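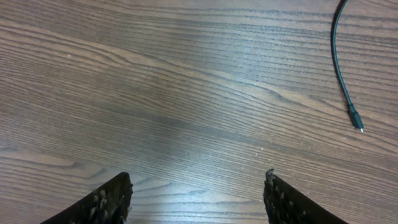

I went to the Skavgate open day for the tables. I know how that sounds. My sister-in-law went for the free lunch, half the parking lot seemed to be there for the raffle, and I drove 91 miles because we need new worktops for the craft room at our library and I am so tired of picking finishes from a two-inch chip on a key ring.

Skavgate is a shared workshop building, three floors of people making and fixing and testing things, and once a year they prop the doors open and let the rest of us wander through. They had 3,685 people sign up this time (it was on a board by the coat rack, they were very proud of it). You get a sticker, a paper map and a cookie, and off you go.

I started on the ground floor with Zunley, who do upholstery, and I could have stayed there all day. Big rolls of wool everywhere! But I had promised myself tables first, so up I went to the second floor, where the Tenen rooms are. Every bench up there has the same brown wood-grain top, and I fell for it right away. It's a warm medium brown with really dark lines running through it, mostly long and straight, and then every so often the lines swing out into those big looping arches you get on old church doors. I must have run my hand over it 15 times.
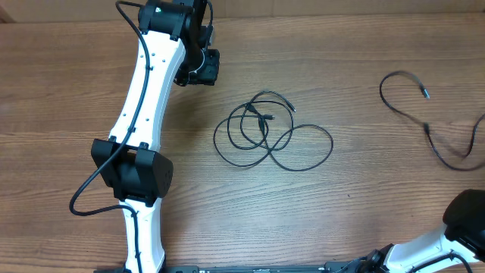
One of the wood-grain tops on the second floor, Skavgate open day

What I wanted to know was how busy the grain would look with stuff on it. Our craft room is never tidy. We have glue guns, extension cords, sewing machines, a laminator that's older than my car, and at home I've got a plain white table where every cord and crumb jumps out at you from across the room. On the brown it all calms down a bit.
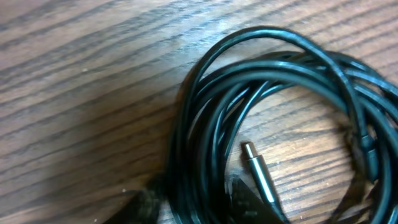 Black cords were the surprise for me, because I'd have guessed they would vanish against those dark stripes, and they don't, they still show up fine. Good news for anyone who has ever swept a charger into a tote bag by mistake (me, in July, twice). Small pale bits of dust do show if you get your nose right down to it, and I did get my nose right down to it.

My one grumble is the shine. It isn't a glossy top exactly, more of a low sheen, but where the light lands you get a hazy, bluish-gray patch and the grain washes out. Move your head and it's a different patch! Our craft room has windows on two sides, so I'd want to see a sample in there at noon before I signed anything. I asked at the front desk whether the same pattern comes in a flatter finish and they sent me to Taşdemir, the cabinet shop on the top floor, who wrote down my email and gave me another cookie.

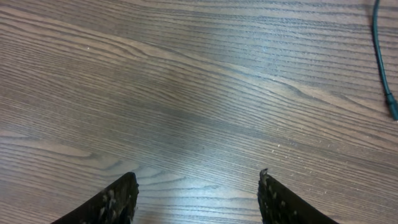 Posted by the Craft Room Coordinator, 5/2/26

A few practical things if you're thinking of going next year. Parking is free but the lot fills up early, and the overflow lot is a good walk up the hill. The elevator is slow, so take the stairs if you can. Lunch was soup and rolls, $5 for a refill, and the tomato went fast. Bring a tape measure. I forgot mine and ended up measuring a bench with my scarf, which I then had to keep pinched at the right spot all the way back to the car.

I'm still waiting on the samples from Taşdemir and I'll put them up here when they come.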